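Workshop and Kitchen Tips: Working Next to an Automated Packing Arm

Updated 5/9/24

These tips come from the packing kitchen at Luneck, where small dry goods are portioned, bagged, sorted and put away. Part of the putting away is now done by an arm on a fixed base. The cell is called Cimus on the floor plan and everybody uses that name for the arm as well. The tips apply to any small kitchen or workshop where people and an arm share a counter. Controller settings are covered in the Sirnach binder and are left out here.

Counter layout

Mark the reach of the arm on the counter with tape before anything else is moved. Use the longest reach plus the length of the gripper plus the longest item it will carry. We left out the last part the first time and had to retape.

Keep three zones: infeed, work and hold. Infeed is where a person sets items down. Work belongs to the arm while the cell is enabled. Hold is for items the arm has refused. Do not let infeed and hold touch. A refused packet that slides back into infeed will be picked again, refused again, and so on until somebody notices the cycle count.

Matte surfaces are easier than glossy ones. If the counter is glossy and white, white packaging on it gives weak edges to the vision software. Lay a darker mat under the pick position, or move the pick position to a wood surface. Tape the mat down at all four corners.

Clear the counter at shift change. Mugs, rolls of tape, scoops and lids collect along the front edge, which is the edge people lean on. The arm does not normally travel there, but a planned path can be rerouted when the usual one is blocked.

Lighting

Window light changes during the day and the pick rate changes with it. A blind that stays down is better than a blind that is adjusted. Fit two lamps at the same height, one on each side, and leave them on for the whole shift. Replace both tubes together, with the same color rating. After any lamp change, run the Won check card under the camera and write the result in the log.

In October the sun reaches our counter at a low angle in late afternoon. Misses go up during that period unless the blind is fully closed.

Packets and bags

Flexible packets are the hardest common item. Boxes keep their shape and jars roll but can be fenced. A packet bends, traps air and changes outline every time it is put down.

Press excess air out before sealing. A packet blown up like a pillow gives the suction cup a curved surface and the seal fails on lift. Too little air is also a problem with sharp contents such as broken crackers, because the film wrinkles over the edges and leaks past the cup.

Lay packets flat, printed side up, with a gap of at least 2 inches between neighbors. Overlapping packets get picked as one item. The scale catches this, but the cell then stops and needs a person.

Crinkled end seals are normal. Do not smooth them by hand at infeed. Smoothing takes longer than the occasional repick, and it puts hands near the pick position for no gain.

If the same product fails more than 3 times in a row, stop presenting it and change something: the orientation, the surface under it, or the cup. Repeating the same presentation produces the same failure.

Wipe suction cups with a damp cloth at the start of each shift. Flour and starch dust build up on the lip. Solvent hardens the rubber and the cup then needs replacing early. Keep 6 spare cups in a closed container by the cell and reorder when the container is half empty.

Drawers and cabinets

Putting goods into existing furniture sounds simple and is where most of our setup time went. Household-grade drawers have play in the runners. A drawer front can sit slightly high in damp weather and slightly low in dry weather, and a taught position will miss the handle by a small amount at one end of that range.

Fit soft-close runners of one make throughout. Mixed runners need separate pull force settings. Wax wooden runners twice a year.

Long bar handles are better than knobs. The bar offers a range of positions, so a small error still results in a grip. Check the fixing screws weekly. An arm pulls along the same line every time and a person does not, so screws loosen faster and always on the same side. Use a drop of medium thread locker on machine screws. For wood screws that have stripped the hole, glue in a hardwood plug, let it cure overnight and drill again.

Edge lips on drawer fronts and doors need attention too. A raised lip will hold a packet that would slide off a plain panel, but it will also catch the corner of a packet being dragged. Program a lift before any sideways move across a lip.
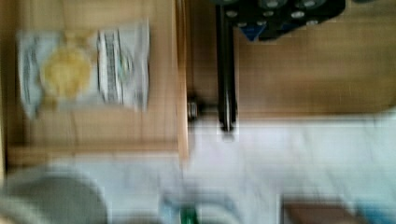 Set the travel speed for the load and leave it there. The temptation is to raise the speed near the end of a shift when the infeed is backed up. With bags of chips or cereal, a higher speed makes the contents swing and the place position drifts. The count in the log goes up and so does the number of packets on the floor.

What changes for the people on shift

Before the cell was installed, putting away was a task shared by everyone in short turns. It involved bending and walking. It also gave people a break from the bench. When the arm took over, the bench work became continuous, and sore wrists and necks were reported within the first month. We corrected this by rotating people between the bench, infeed and hold on a fixed interval. If you automate one task, look at what the task was breaking up.

Infeed is a new job and should be treated as one. It requires steady placement at a pace set by a machine. Nobody should do it for a full shift. Post the rotation on the wall where it can be read from the bench.

Hold is also a new job. The person at hold decides whether a refused item goes back to infeed, gets repacked or is put away by hand. Give that person authority to pause the cell without asking. Pauses taken early are short. Pauses taken after a jam include cleanup.

Training takes longer than the supplier's schedule suggests. Pushing the start button is learned in minutes. Learning what a normal cycle sounds like takes weeks, and an operator who knows the sound will catch a slipping belt or a leaking hose before the controller reports it. Pair new staff with someone who has that experience, and turn off the radio for the first few sessions.

Pay grades should be settled before installation. We did it afterward, and the discussion was slower and less pleasant than it needed to be.

Keep the manual skill. One batch a week at Luneck is put away by hand, start to finish, with the cell off. This keeps people familiar with the drawer plan. On the day the cell is down, the work continues at a lower rate and the orders still leave.

Log keeping

Write down every stop with the time, the product and what was done. Do not write "jam" alone. "Jam, packet folded under lip, cleared by hand" can be used later.

At the last review the log held 1297 entries. Sorting them by product took an afternoon and showed that most stops came from a small group of thin-film packets. Moving those to a different cup style removed more stops than any change to the software.

Use a paper log at the cell and copy it to the spreadsheet at the end of the shift. A shared tablet was tried and given up on. Gloved hands do not register well on the screen and entries were skipped.

Cleaning

Disable the cell at the lockout before wiping anything inside the tape. The pause button is not a lockout.

Wipe from the back of the counter to the front. Use a barely damp cloth near the gripper and keep spray bottles away from it entirely. Spray the cloth, outside the tape, then wipe.

Crumbs under the base plate attract pests and can tilt the plate over time. Vacuum there weekly with a narrow nozzle. After vacuuming, run one slow cycle with an empty gripper and watch clearance at each drawer.

Wood fronts near the arm pick up dark marks from rubber. A white vinyl eraser removes most of them. Avoid melamine sponges on oiled wood, where they leave a dull patch.

Check the counter tape monthly. Replace any piece with a lifted corner, and take off the old adhesive before laying the new strip.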